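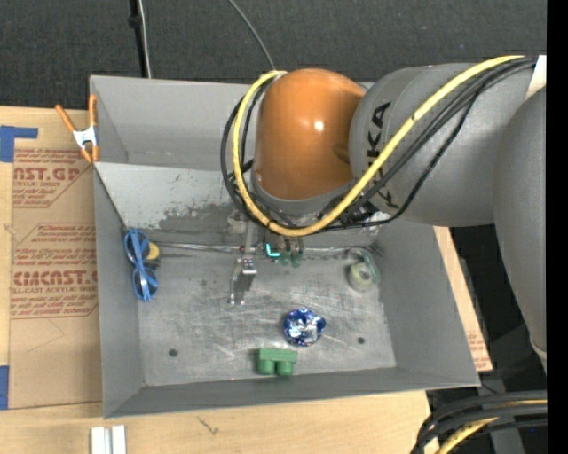
# Where the sunglasses go

July is the worst. Greer Paterson is quite clear on that before I've got my coat off. July, and then the first wet week after it, when everyone rings up about the pair they left on a train table.

Lost sunglasses. Almost 3,000 pairs came through Clistent last year, from two bus companies, a ferry line and the Grisham leisure centre, which sends everything in bin bags, wet towels included. The towels go back. Greer has had words.

I'd come expecting shelves. Mostly it's benches and grey bins, the deep sort with sloping sides, scratched to bits inside. "Don't put anything lens down in those," she says, taking a pair out of my hand. Lens down on a worn metal floor and you've made rubbish out of something that was fine a minute ago. Arms folded, on its side against the wall of the bin. Blue frames, black frames, makes no difference to her. Nothing piled on top.

Then the looking over. Hinges first: open, shut, open. A loose screw gets done there and then, a missing one goes in the tray by the kettle. Nose pads next, if there are any. Lenses held up to the strip light and tipped, slowly, because a scratch hides if you look at it straight. Then a wipe, soapy water and a soft cloth, never a sleeve. I used my sleeve. Twice.

Unai Alcaraz does the descriptions, and his are the bit I'd have paid to see. Each pair gets a line in the book and the line has to be good enough to match a phone call. "Blue, dark lenses" is what people say when they ring. Everyone says it. So he asks them things. Did they fit tight? Which side did you chew? One man could remember only that his had been sat on by a dog, and Unai went and got them.

Of last year's lot, 1,067 went home. That's higher than I'd of guessed and lower than Greer wants. The rest wait 90 days on the back wall and are then sold, given away or scrapped for screws and pads. There's a biscuit tin of spare arms, all left ones for some reason. Fifty pence each – you'd be suprised who turns up for them.

The expensive ones don't get claimed, oddly. A pair of Filali, still with the cloth, sat there the whole three months. Cheap ones people will cross town for. A woman came on two buses for some garage forecourt specs with a cracked corner. They'd been on her honeymoon. Greer didn't charge her the collection fee and then charged the next person double, by mistake, and had to post it back.

What do they wear themselves? Unai, nothing, he squints. Greer has Ferkettis she bought off the back wall at full price like anybody else, and has since lost.

If you've lost a pair, ring in the morning, they're less rushed. Have the day and the route ready. Say something about them besides the colour. And write your number on the inside of the arm, small, in paint pen. Greer's been saying so for years. Hers weren't marked.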